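Workshop Tips: Cleaner Cuts and Engraving in Thin Plywood

Posted Thursday, February 13, 2020 by Flynn Quinlan

A few notes from the bench, mostly to do with the laser cutter at Prarnside. They apply to any small machine.

Store your sheets flat. Plywood leaned against a wall takes a bow within a week or two, and a bowed sheet goes out of focus toward the corners. Lay it on a shelf with a board on top. If a sheet is already bent, put it on the bed with the hump up and pin down the edges.

Mask before you engrave. Paper transfer tape keeps smoke stains off the face. Press it down with an old plastic card and work from the middle out. For fine lettering, peel with the edge of a putty knife. Small islands of tape inside letters come off faster with a strip of packing tape pressed over the whole area and pulled back.

Cut a test square from every new batch. Glue lines vary, and the settings from the last batch may leave you with parts that hang on by a few fibers. I write the speed and power on the square itself and keep it with the stack. My first Dreltov sheets needed two passes where the Engelhardt ones had needed one.

Do inside cuts first. Once the outline is cut the part can drop or shift, and any holes left to do will be off. Most software lets you set the order by color.

Clean the lens on a schedule. I do mine after every 50 sheets, or sooner if the cut looks wide. Lens tissue and a drop of lens cleaner, no shop towels. Let it dry before it goes back in.

Soot on the cut edges wipes off with a damp melamine sponge. Do it before gluing. For parts that will be handled a lot, follow with 300 grit paper and one thin coat of shellac.
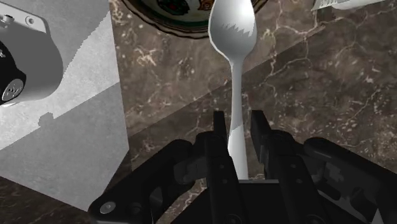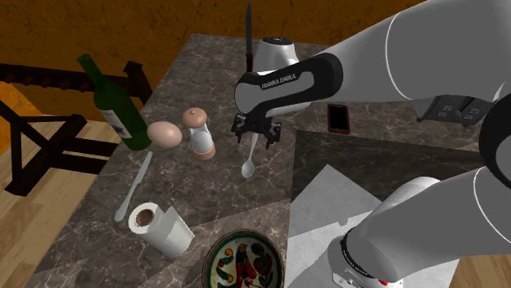
Small parts fall through the honeycomb and are a pain to fish out. Leave two or three tiny bridges in the outline, 0.3 mm or so, and snap the pieces out when the sheet is off the bed. Trim the nubs with a sharp knife.

Empty the crumb tray at the end of the day. Scraps under the bed are the usual start of a fire, and I didn't do this often enough until a flare-up last July. Stay with the machine while it runs, and keep the extinguisher where you can reach it without leaning over the lid.

Offcuts bigger than your hand go in the Hondance bin by the door, sorted by thickness. Anything smaller is kindling.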